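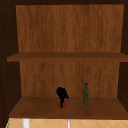 Image: Nilmini Abeysekara

Leave a Shelf Alone
2018-07-18

My sister came to stay for a couple of nights in July and the first thing she said, before she'd even put her bag down, was "you've got so much room, why don't you put something there?" She was pointing at the shelf in my hallway. There is nothing on the shelf in my hallway. I like it that way, and I've been arguing with her in my head ever since, so you're all getting the argument now.

I think we've gotten weird about empty space at home. If there's a bare shelf, we buy a plant for it. If there's a bare wall, we buy a print. My neighbor has a basket whose whole job is to hold smaller baskets (I've been inside it, figuratively, I was looking for tape). And the stores are only too happy to help. I walked through the big home place out at Lerstead last weekend for a set of curtain hooks and came out with the hooks, a tray, and two candles that smell like a dentist's idea of the beach. I'm no better than anybody else. I just feel bad about it on the drive back.

When I moved out of the Nistbridge apartment I had lived there for nine years. I had a closet by the front door that I had not seen the back of in at least six of those. Every single thing in it was something I was keeping "just in case." Three umbrellas with one working spring between them. The box a blender came in, but the blender had died. A bag of cords. I know you have the bag of cords too! Everybody has the bag of cords, and I bet you couldn't match half of yours to anything you still own.

What got me, when I finally dragged it all out onto the floor, was how much of my time that closet had eaten. I'd go looking for the flashlight and spend twenty minutes shifting stuff from one side to the other. I'd give up and buy another flashlight. I found thirteen batteries in there and couldn't have told you which ones were good.

So in the new place I made myself a rule, and the rule is that one shelf in every room stays empty. I don't mean pretty-empty, with a single bowl on it and a sprig of something. I mean bare. It's where things go when they're on their way to somewhere else. Library books, the mail, a pie I'm taking to somebody. They sit there for a day and then they leave and the shelf is bare again.

My sister says that's a waste. She pays by the square foot for her place and she says every inch should be "working." I get where she's coming from, I really do. When you've got two kids and one bathroom, a lecture about the beauty of empty shelves is going to land pretty badly, and I'd probably throw a towel at me. But I'd say the people who are most squeezed are the ones who most need one spot that isn't spoken for. Her kitchen counter is where the groceries, the homework and the cat all end up at five o'clock, and she spends half of dinner moving piles so she can find the salt.

Now, the storage business. There's a place called Brerero that opened off the highway, all orange doors, and the first month is cheap. A guy I used to work with has had a unit in one of those places since we were on the same shift, and I did the math for him once on a napkin and he's paid almost $2000 to house a couch he doesn't like. He laughed, and then he went quiet, and then he changed the subject to baseball. He still has the unit. I don't bring it up anymore.

I'm not telling anybody to throw out their grandmother's dishes. I kept mine, and I use them, and one of them has a chip I put there myself doing something dumb with a spoon. I also don't buy the line that you have to hold each sock and ask how it makes you feel. My socks make me feel like my feet are warm. Keep what you like, keep what you use, keep some junk if it makes you laugh. I have a ceramic frog I wouldn't sell for any money.

But try the one shelf. Pick a small one if you're nervous. Clear it off, wipe it down, and then leave it alone for a month, even when the sale flyer comes from Siddiqui and there's that nice blue vase on the front (I saw it, I know, it's a good vase). The first week will bug you. You'll walk past and your hand will want to set something down for good. Mine still does sometimes. I put my keys on the hallway one every night and every morning I take them off again, and my sister, who called yesterday about something else entirely, asked me if I'd found anything to put on it yet. I told her no, I'm still looking.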